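Home | Articles | Issues | Authors | About

Category: Robotics > Manipulation > Short Papers

Print this article | E-mail this article

4. Does the Red Gripper Deserve Its Score?

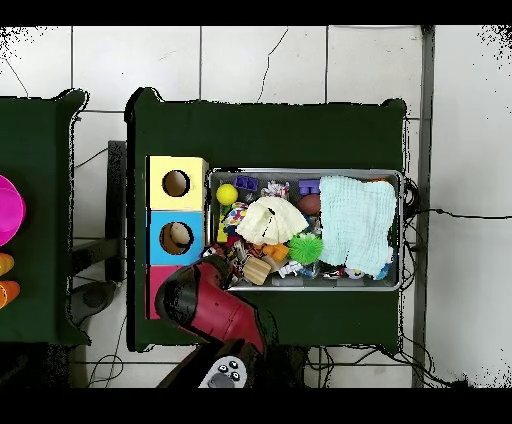
Figure 4. Sorting station viewed from above, with the red gripper at the lower left of the mixed tray and the shape sorter at the left side of the table.

4.1 Setup and doubts

Claims for general-purpose grippers tend to rest on clean tables and well-spaced objects. The supplier of the Kahsay gripper reports results of that kind, and we saw no reason to repeat them. We used a crowded metal tray instead (Figure 4). Balls and blocks lie close together, and a waffle-textured towel and a crumpled cloth take up much of the surface. The task was to take one named object from the tray and put it down beside the shape sorter. The Rustano gripper, which our lab at Cledham had used before, served as the baseline. Both were mounted on the same arm and driven by the same controller.

We ran 1,066 attempts, split evenly between the two grippers. An attempt counted as a success only if the named object, and no other, was set down within the marked area. We mention this because the earlier Kultside comparison counted any lift as a success, even when a second object came up with the first. Under that rule almost any gripper looks good in clutter.

4.2 Results

The Kahsay gripper succeeded in 522 of its attempts by the Kultside rule. By ours, it lost over 200 of those. Most of the lost ones involved fabric: the fingers closed on a block and a fold of cloth together, and the controller, which reads only finger gap and motor current, reported a good grasp. The Rustano gripper made the same mistake less often, but it was also slower to close, and we can't say how much of the difference comes from speed alone.

Hard objects with clear space on two sides gave neither gripper much trouble. Small blocks near the tray wall did. Bühler (personal communication) has suggested that a narrower fingertip would fix this. It might, but the narrow tips we tried wore through after 8 sessions, and we don't have enough data from them to report.

4.3 What the comparison does not show

We would be careful about ranking the two grippers from these numbers. The tray was repacked by hand between sessions, and no two layouts were the same. The overhead view gives little information about how deep a partly covered object sits, so some failures charged to the gripper may belong to the camera. A second operator repacked the tray for the last sessions in November, and scores for both grippers dropped. We have not found out why.

Print this article | E-mail this article

Previous section | Next section | Back to contents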